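Home Services Programs Equipment Contact

Kolthorpe Bedside Medication Safe
Posted 25th May by Mei Strickland, Equipment Office

The Kolthorpe Bedside Medication Safe is supplied to recovery residences, sober living homes and outpatient programs in which residents hold their own prescriptions. Each unit stores the medication of one resident and is fixed to a wall or to the inside of a closet. Limetstead has stocked the safe for 9 years and uses it in all of its own residences.

The door opens with a four-digit code chosen by the resident. A second code is held by the house manager and may be used only under the written policy of the residence. The lock keeps a record of its last 700 openings, which staff may print during a medication review.
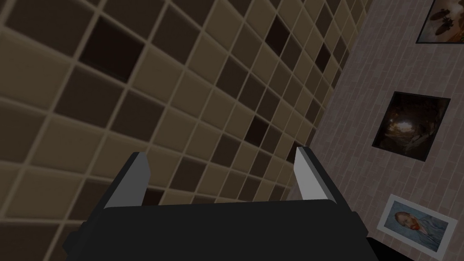 Category: Residential Equipment > Secure Storage

Orders are accepted from licensed programs and from residences under contract with one. The minimum order is four units. Programs ordering 50 or more receive one training session for house managers, led by Fedir Nazarenko. Delivery takes place within the month, except in August, when the warehouse is closed for inventory.

Price per unit: $94, mounting hardware included. Replacement keypads are sold separately.

The safe is not approved for methadone take-home bottles in every state. Programs should confirm local rules before placing an order. Refrigerated medication must be stored elsewhere.

Returns are accepted on unused units in the original carton. Units that have been mounted may be exchanged only if the lock is defective. Requests should be sent in writing to the Equipment Office with the order number and the name of the residence.

Comments (3)

Desmond Blackwood
Does the manager's code show up separately on the printed record? Our policy requires it.

Mei Strickland
Yes. Each entry lists the code that was used, with the date and time.

Ferenc Vass
We put these in our men's house last year. The screws supplied are too short for plaster walls, so buy longer ones.

Previous item | Next item | Back to Equipment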